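Workshop notebook: Flondura missal
Saturday

Third session with the missal from the Flondura sisters. Writing this up before I forget what I measured and what I was told, which are two different columns and should stay that way.

What I was told: the book was carried out of the old chapel during a fire, the dark patch on the back board is scorching, and the binding is original. Goossens repeats all of it in the sale letter and puts the age at 290 years. I asked Goossens where that number came from and got the same letter again with a new date on it.

What I measured: page numbers run to 619, with a jump in the Lenten section where a gathering has been lost or was never bound in. Boards are beech under calf. Sewing is on raised cords, and the cords look too clean to me. I think it was resewn at least once. The endpapers are machine-made, so those at any rate are later, and whoever put them in had the covers open.

The dark patch. I don't believe in the fire. Looked at it for 15 minutes under raking light and there is no shrinkage in the leather anywhere near it and no brittleness at the edge. It has a soft tide line like an old spill. Lamp oil would do it. So would a cup of something left by a sacristan. Veerle Van den Broek disagrees and says the turn-in at the tail is slightly crisp. I felt the turn-in. All the turn-ins are slightly crisp. We left it there.

Did a small solvent test at the tail of the back board, inside the turn-in where it won't show. Swab came up yellow-brown, which fits oil and fits half a dozen other things. Not going to write "oil" in the report on the strength of one swab.

Canon pages are the worst, as they are in every missal that has been used. Thumb grease in the lower corners, wax on the Te igitur page, a tear at the foot mended with stamp paper. Somebody said Mass from this book for a long time. I trust that more than anything in the letter. The proper for the convent's own patron has been added by hand on a tipped-in leaf, brown ink, tidy, no halo around the strokes yet.
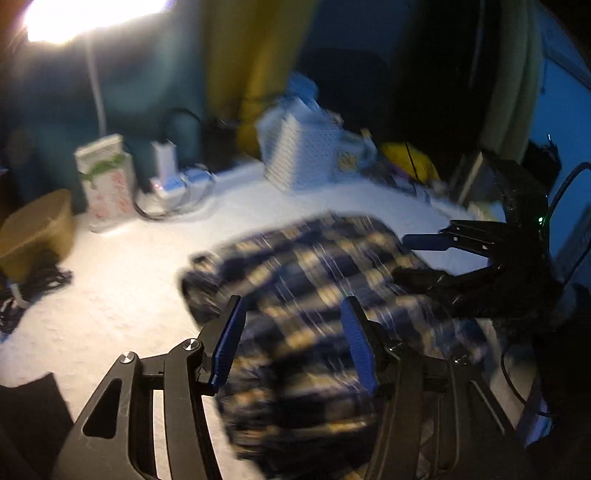 Kilero again. The rep wants us to use the Kilero consolidant on the red rot at the joints and sent a sheet of results with no control strip in any of them. I put some on offcuts from the scrap drawer alongside our usual cellulose ether, same calf, same number of coats. The Kilero pieces darkened more than ours. It may lighten with time, and the rep says it does, but I want to see that on my own bench before it goes near a book that belongs to someone. Offcuts are in the left drawer, labeled. Please don't tidy them.

Salell method for the wax: warm spatula through blotter, five passes, new blotter each time. Tried on a loose wax drip from the rear pastedown. Lifted the bulk and left a translucent ring. The Salell paper says no ring. Either their wax was different or their photographs were small.

The sisters would like the book back on the altar for the feast. I said it can be looked at on the feast. Turning pages for a whole Mass with those joints is another question and I haven't said yes. Somebody over there has already told the parish paper that it is "restored," so expect a phone call.

To do
- second swab, other side of the patch, different solvent
- collate the Lenten section properly against a printed copy of the same edition, if we can borrow one
- ask Goossens for the previous owner's name (again)
- check whether the tipped-in leaf has a watermark. Veerle thinks yes. I saw chain lines and nothing else.

Report draft to stay in pencil until the collation is done.

Recent entries
Red rot on the small breviary, part two
Stamp paper and how to get it off
Processional banner: fringe and lining
Why the humidity log is wrong

Contact the workshop | All notes copyright the bench staff | Back to top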